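Section 5: Teaching Virora where it can and can't reach

I wrote this part of the guide after setting up the third cell, so it assumes you've got Virora installed, the arm homes without complaint, and the fixed camera shows up in the Hattar viewer. If any of that isn't true yet, go back to Section 4 and come back with a cup of tea.

What we're doing now is getting the software to understand a container. Virora is quite good at flat tables and quite bad at anything with sides, at least out of the box. It wants to know where the floor is, where the walls are, and how close the wrist is allowed to get to them. Once it has those three things, picking from a bag or a shallow bin is mostly a matter of patience.

5.1 Set the work volume

1. Open Hattar and load your cell file. Click Volumes, then New, then Container.

2. Stop the arm and jog it well out of the way. The container wizard takes a background grab and you'll get very odd results if the gripper is in it.

3. Draw the floor outline first. Stay inside the fold where the wall meets the floor. I go a finger's width in all the way round, and I've never regretted being mean with it.

4. Draw the rim outline. For a soft container, tick Deformable. This tells the planner to treat the rim as a band and not as a hard line, and it'll pad the approach path to suit.

5. Press Save and give it a sensible name. I've got a file called "bag2_new_new" and I can't tell you what's in it.

CAUTION: Saving a new container does not unload the old one. If both are active the planner uses whichever floor is higher, so the arm will stop short and hover there looking thoughtful. Untick the old one in the Volumes list.

5.2 Check the approach path

Now for the fun bit. You're going to run a dry approach with the gripper disabled, and watch whether the wrist comes in where you think it should.

1. Set the speed slider to 5 per cent. Please do this even if you're in a hurry!

2. Choose Approach Only from the Run menu and pick a target near the middle of the floor.

3. Keep a hand on the stop button and press Run.

4. Watch the wrist and the cables, not the screen. The screen draws a lovely clean arm with no cables on it at all, and the real one has plenty.
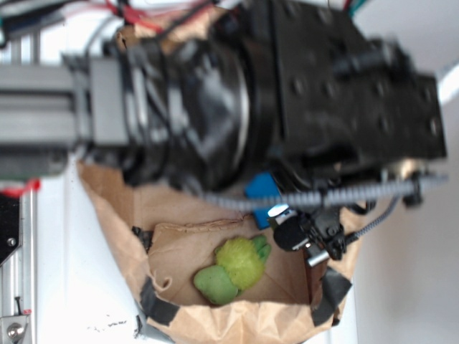 Fig. 5-1. Arm over the open bag, two green plush objects on the bottom.

5. If the path clears the rim, bring the speed up in small steps and repeat. If it doesn't, raise Rim Clearance and go again from step 1.

NOTE: The viewer drops frames from the wrist stream before it drops them from the fixed camera, so when the two seem to disagree about where the arm is, believe the fixed one. Nisreen Karaki wrote a small patch for this (it's in the Rakine tools folder, under viewer) and it helps a lot on slower machines.

NOTE: Blur is another thing to keep an eye on. If the arm smears across the fixed camera's picture, the detector may still find it, but the mask it makes will be fat and it'll swallow things underneath. Turn on Wait For Still in the camera settings and Virora will only take a detection grab when the joints report that they've stopped.

5.3 Tune the detector

The detector ships with two profiles, Rigid and Soft. You can run both together, and for mixed items you should.

1. Open Perception, then Profiles, and enable both.

2. Set the crop size to 384. Bigger crops look nicer but slow everything down, and I haven't seen them find anything extra.

3. Leave Merge Overlaps on for Soft and turn it off for Rigid.

4. Put your items in, spread out, and press Detect. You should get one outline per item.

5. Move things about by hand and press Detect again. Do this more times than you feel like doing it.

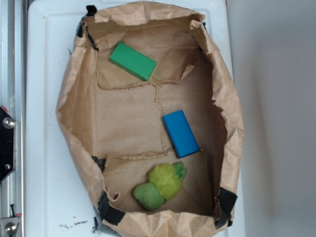

Merge Overlaps is the setting people ask me about most, and it's much easier to explain with real items in front of you. Rigid things want clean edges, and if you let the detector merge them it'll happily glue two neighbours into one long lump that the gripper can't possibly hold. Soft things have the opposite trouble. The plush toy at the bottom of the bag is fuzzy yellow-green over most of its body, with a smoother, paler green part at the lower left, and without merging you can end up with two outlines for one toy and a grasp point on the join. The green block up at the top needs different care – it's lying on a raised flap of paper, so its height above the floor plane won't match what you typed in, and you'll want Use Measured Height ticked before you go anywhere near it. Creases can also come up as faint false outlines. Raise Minimum Area a notch at a time until they go, and stop as soon as they do.

CAUTION: Don't fix false outlines by lowering the contrast. I did that for most of April and all it got me was a detector that couldn't see anything blue.

5.4 First real pick

1. Re-enable the gripper. Keep the speed at 5 per cent.

2. Pick the easiest item first, something out in the open with space either side for the fingers.

3. Press Pick One. The arm should approach, close, lift and wait.

4. If it reports error 119, the planner found a grasp but no way out past the rim. Raise Lift Height and try once more.

5. When you've had a few good picks in a row, save the profile with the container file so that they load together.

NOTE: Lustent logging is off by default. Turn it on before you start changing numbers, or you'll be trying to remember what you had before lunch.

Related sections
Section 4: Cameras and first light
Section 6: Placing and releasing
Section 7: Reading a Lustent log
Appendix B: Error numbers

Rakine cell guide | Questions and corrections to Nisreen Karaki | Back to top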